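Environmental Permitting, Unit 6: Who Gets a Say Before the Bulldozers Show Up
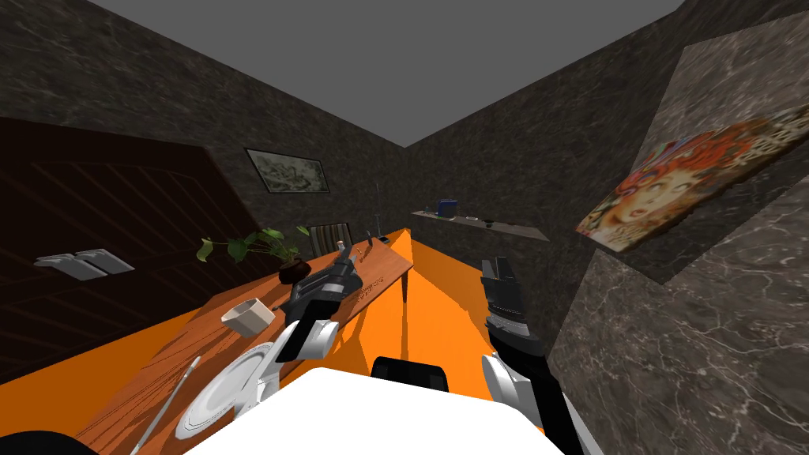 Okay, so last time we stopped at the point where a developer files for a permit to fill part of a wetland. I want to pick up with public comment, since most of your questions were about that (and I rushed it, sorry).

Our running case is Ruvdale. A builder called Jullard wants to put houses on a 41-acre parcel, and the low end of it floods every spring. The state agency posts a notice and the comment window opens. Anyone can write in. You don't need a lawyer and you don't need to live next door.

The Ruvdale file got almost 800 comments, and plenty of them were the same form letter! Agencies do read those, but they usually answer them as one group. A short letter that says "the culvert on my road backs up, and your drainage study skipped it" gets its own answer. Keep that in mind for the writing assignment.

Now, standing. This is the part people mix up on the exam – commenting is open to everybody, but suing is not. To challenge the permit in court you have to show an injury that's yours, tied to the decision, that a judge could fix. In most places you also have to have raised the issue during comment, so staying quiet can cost you later.

Mitigation credits: Jullard would buy its credits from the Isovano bank, two counties over. Is that a fair trade for the folks downstream in Ruvdale? I go back and forth on it. Come ready to argue either side.

Read the Bhattacharjee packet, the first half only. Comment letters are due in March, by 4 p.m.

Recent handouts
Unit 5: What Counts as a Wetland
Unit 4: State and Federal Permits
Unit 3: Reading a Public Notice
How to Cite an Agency Record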